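I met Margaux Lemaire at a bakery in Jarville, and she had her copy of the poems with her, so full of paper slips it wouldn't close. She teaches poetry at Hervieu, and her little book on walking poems came out this July. I'd read it twice and I had questions!

"Everybody wants the road in a poem to mean life," she told me. "I ask my students to leave it a road for one whole page. They hate it." 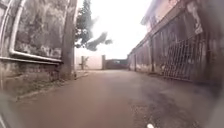
I asked where the habit started, and she blamed her own first teacher, Lionel Hoarau, who once handed back an essay of hers with 600 words crossed out (she'd written 1,779, so I guess the rest was okay). He wanted her to listen to the line breaks first. She still reads every poem aloud four times before she writes a note - twice fast, twice slow.

We got stuck for a while on meter. I think she's too hard on free verse, and I said so. "Maybe," she said, laughing. "But tell me where you breathe in it. If you can't, I don't think you've read it yet." 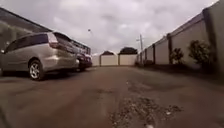

*A narrow lane, with a silver minivan parked on the left.*

Her next project is a set of readings of Fenine, some 118 pages so far, and she's stuck on the last chapter. I asked how the final poem ends and she just read it to me, right over the coffee cups, and then went back and read the second stanza again.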